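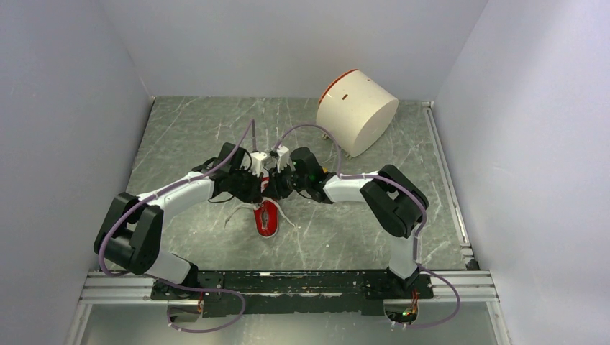 Two arms, white with black joints, on a black base plate.

Section 4: Setting Up and Checking the Whitcombe 30 Battery Spreader

Read this section before the tool goes on a rig. The quick card in the lid covers the same ground in far fewer words, and it leaves out the parts that caused most of the trouble when we put the Whitcombe 30 into service at Ramport. Where this guide and the card disagree, follow this guide until somebody shows you a good reason to do otherwise.

4.1 Before you start

You will need:
The spreader, with the carry strap off
2 batteries, both fully charged
The Primadeo charger
Tip pins and the pin key
Eye protection, helmet and rescue gloves

Caution: Keep the battery out until step 5 of section 4.2. The trigger lock is a small plastic slide and should not be trusted as the only thing between your hand and a moving tip.

4.2 First set-up

1. Lay the tool on a flat surface with the control handle toward you.
2. Check both tips for chips, bent teeth and burrs. Paint loss is normal. A crack is not, however small, and the tool goes back in the case with a red tag on it.
3. Push each tip pin in until the head sits flush. The maker says you will hear a click. You may or may not, and in a running engine bay you won't. Pull on the pin.
4. Wipe the battery contacts with a dry cloth. No contact spray, whatever the label promises about dirt.
5. Slide the battery in and tug it once.
6. Turn the tool on and wait for the light on the handle to go steady. If it is still blinking after 30 seconds, take the battery out and try the second one.
7. Open the tips all the way, then close them until there is a finger's width between them. Do not store the tool with the tips hard together.

Note: The charge gauge shows four bars. Treat it as three. In our checks the last bar went from lit to dead without much warning, and a tool that stops halfway through a door is worse than one you never picked up.

4.3 Function check

Run this at the start of every shift.

1. Open and close fully, twice, with no load.
2. Let go of the control halfway through a stroke. The tips must stop and stay where they are. Any drift means the tool is out of service.
3. Look under the body for oil. A film around the seal still counts as a leak.
4. Enter code 888 on the handle pad to bring up the cycle count, and write it in the log.

The brochure claims the spreader needs no service until the first yearly visit. Maybe so. Ewan MacKinnon, who keeps our tool log, wants a seal check every 80 cycles, and that is the rule here until the maker puts its claim in writing with something behind it.

4.4 Working with the Vidier strut kit

The Vidier struts are sold as a match for this spreader. They fit the same case — that is as far as the match goes. Set and strap the struts first, then spread. Do not use the spreader to hold a load while someone builds cribbing under it, even for a moment.

Warning: Never put a hand or a knee between the tips and the vehicle. If the tool starts to twist, release the control and find a new bite. Don't try to wrestle it back into line.

4.5 Putting it away

1. Wipe the tips and arms with a damp cloth, then a dry one.
2. Take the battery out and set it on the charger.
3. Put the strap back on and close the case on both latches.

The May revision of the card says the battery can stay in the tool. Nikau Nepia asked why this had changed and has had no reply. Keep taking it out.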